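In defence of the plastic bowl

I have owned nice bowls. I want that on the record before anyone writes in. I've had the speckled stoneware kind that costs a small fortune and arrives wrapped in more paper than a newborn, and I have loved them, and I've swept most of them up off the kitchen tiles.

So this is a column in favour of the cheap, bright, stackable plastic bowl, the kind we all ate jelly out of at birthday parties and then decided we were too grown-up for.

My conversion happened in February, when my aunt Zdislava Zeman came to stay for 27 days (she'd said a fortnight) and went through my cupboards like a customs officer. She held up one of my Meltmont bowls, the grey ones, and asked what it was for. Cereal, I said. She weighed it in her hand. "You need a holiday after lifting it," she said, and put it back.

She has a point! That bowl is heavy empty. Full of soup it's a gym membership. And they're all the same colour, so at our place nobody ever knows whose is whose, and the colour in question is best described as wet footpath.

Colour is the bit I feel strongest about. Somewhere along the line we agreed that tasteful meant beige, and now I walk into friends' kitchens and can't find the fruit. Kids know better. Give a four-year-old a choice of bowls and you'll get a firm opinion and possibly a legal dispute, because the pink one is THE pink one and porridge tastes different in it. I think porridge does taste different in it. I'm 52 and I'd still fight my brother for the yellow.

Then there's what they do when they're not holding food. Buttons, pegs, the screws from whatever you've taken apart, a bit of water for the neighbour's dog. I've got one living under the slatted bench on the verandah purely for snails I've evicted from the lettuce. You would never do that to stoneware. You'd feel you had to apologise to it.

I know the arguments against. Plastic scratches, it goes cloudy, it holds on to bolognese like a grudge, and I wouldn't put it in the microwave. And yes, we all ought to be buying less of the stuff. I agree with every word, which is why mine are secondhand, from the tub near the door at the op shop, 2 dollars the lot. They've already been made. Somebody may as well eat custard out of them.

What I can't cop is the snobbery. A shop near us called Priredis has a single hand-thrown bowl in the window on its own little plinth, with a light on it, for 200 dollars. It's gorgeous. I've stood there and admired it with an ice cream in my hand. But I'd be frightened to put a mandarin in it. 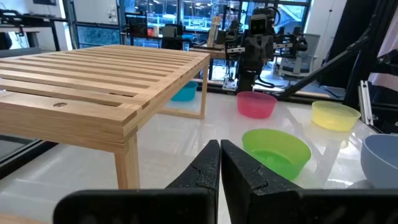
Zdislava went home with one of my greys in her suitcase, by the way, so make of that what you will. She says it's for the cat.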